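# The bath puff finally has a home

I have been putting off writing about baskets, mostly because I couldn't think how to make baskets sound interesting. But three of you have emailed since February asking how the bathroom clear-out went, so baskets it is. Put the kettle on!

Some background if you're new. We moved to Padside last year into a house with a lovely big kitchen and a bathroom the size of a wardrobe. There is a sink, a loo, a bath that my knees don't fit in and one shelf. One! The shelf is 62 centimetres long (I have measured it so many times that I'll remember that number when I've forgotten my own phone number) and everything we own that is even slightly soapy was living on it, or falling off it into the bath.

The worst offender was always the bath puff. I love a bath puff. I will not hear a word against them. But where do you put the thing? Hang it on the tap and it gets in the way of the tap. Hang it on the door hook and it drips down the towels. Leave it on the side of the bath and it rolls in behind the shampoo and sulks there for a week going funny. My sister keeps hers on a suction hook, which drops off the wall in the small hours and frightens the dog.

So the idea was a basket. A small one, open at the top and woven, so that air can get through the sides, just big enough for the puff to sit in like an egg in a nest. I'd seen one at Nevard, the little homeware place next to the bakery, and then talked myself out of it, and then went back two days later and of course they'd sold it. Trinidad Barroso, who runs the shop and has the patience of a saint with me, dug another out of the stockroom and let me fuss over it for ages.

My method for any clear-out is to get things off the shelf and on to a table before deciding anything. I can't think about a shelf while I'm looking at the shelf. Everything looks as though it belongs there simply because it's been there so long. Put the same stuff on a plain white table with nothing round it and you see it properly, and you also see that half of it has nothing to do with baths whatsoever. 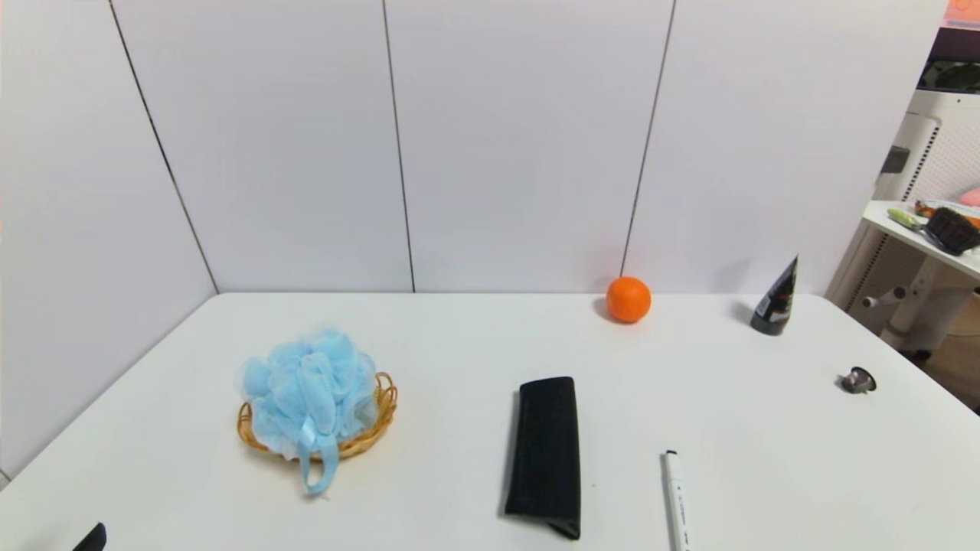 ## The things that weren't bathroom things

An orange, for a start. I do like an orange near me when I'm sorting, and it's a good colour to look at, but it isn't toiletries and it went to the fruit bowl. (All right, it went to the fruit bowl by way of me.)

The marker pen is a clear-out essential and belongs on the table while the job is going on, then straight back in the kitchen drawer afterwards. I write on the bottom of every bottle and tube the month I opened it. It takes two seconds and it has saved me from some truly ancient face cream. White labels take the ink well, shiny dark plastic doesn't, so on a black tube I go for whatever pale bit of label I can find.

Then there's the little round metal bit. Every house has these. It looks like a cap, or maybe a knob, and I'm fairly sure that the day I throw it out will be the day I find the thing it came off. I have a jam jar for such objects. The jam jar is getting full. We will not be discussing the jam jar.

And a piece of black fabric, long and narrow and folded over at one end. I've gone back and forth on where that sort of thing should live. Flat things are a nuisance in baskets because they end up scrunched at the bottom under everything else, so I've decided that anything long and flat goes in the drawer on the landing, lying down, and anything round and bouncy gets a basket. It's not much of a system but it's easy to remember when you're half asleep.

## Picking a basket for something squashy

I've now become a terrible bore on this subject, so let me get it out of my system.

**Go shallow.** My first instinct was a deep basket, so that everything would be hidden. That's fine for flannels. For a puff it's a mistake, as the bottom half never gets any air. You want the fluffy part standing up well above the rim.

**Go smaller than you think.** If there's room for a second thing in the basket, a second thing will turn up. I tried an oblong one from Gallardo before this, lovely thick weave, 44 centimetres end to end, and by the weekend it had in it a puff, two razors, a hair bobble, a toy whale and a receipt. Back it went.

**Leave the loop out.** This is my favourite bit! Let the ribbon hang over the front edge so you can hook a finger through it with your eyes full of shampoo and pull the puff straight out. Tuck it in underneath and you'll be rummaging.

**Wring it first.** Really wring it. Squeeze, shake it over the bath, squeeze again and then put it in its basket. Wicker will put up with a bit of damp but it doesn't want to sit in a puddle, and neither do you want to be scrubbing grey spots off the bottom of it in six months' time.

I also put a saucer under mine, an old one from a set my gran had, with 1614 stamped on the back in blue. I've no idea what it means. I used to tell my cousins it was the year it was made and they believed me for a shockingly long time.

## Putting it in

You'd think there'd be nothing to say about putting a puff in a basket, but I do have opinions. Don't drop it in and leave it, or it'll perch on the rim at an angle and be on the floor by morning. Press it down gently so the netting spreads out and fills up the sides, then let go and allow it to puff back up. It sort of grips the weave and stays put. And the pale blue against that golden straw colour is so pretty, like something at the seaside. I'd been planning to swap to a plain white puff to look grown up and I've gone right off the idea.

Tubes, meanwhile, stand on their caps along the back. They take up less room, the last bit of whatever's in them is always at the right end and you can read the labels without picking them all up.
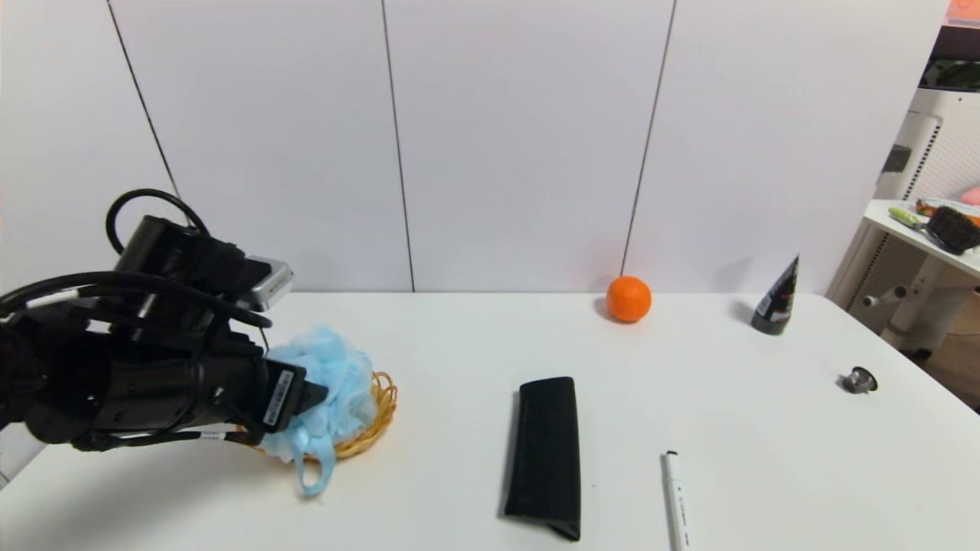

**How often should you replace a bath puff?**

Every month or two is what I stick to, and sooner if it smells at all musty or the netting has started to unravel. In between I give mine a soak in warm water with a splash of white vinegar for 30 minutes, rinse it until the smell has gone and hang it outside to dry if the weather is being kind.

## Where we've ended up

The shelf now has the basket at the left, tubes along the back and a clear space at the front where you can put a cup of tea down while you run the bath. I can't tell you how happy that space makes me. My other half has been told that it is a tea space and not a place for loose change, and we're managing so far, apart from one incident with a tape measure.

Still to do: the cupboard under the sink, which I opened on my way past and closed again. There's an unopened bag of Endemeo bath salts in there that I was given two Christmases ago, and behind it things I can't identify from the doorway. I'm going to need a bigger table, and probably another orange.

If you've got a good way of storing those long-handled back brushes, please leave me a comment. Ours is currently standing in a wellington boot.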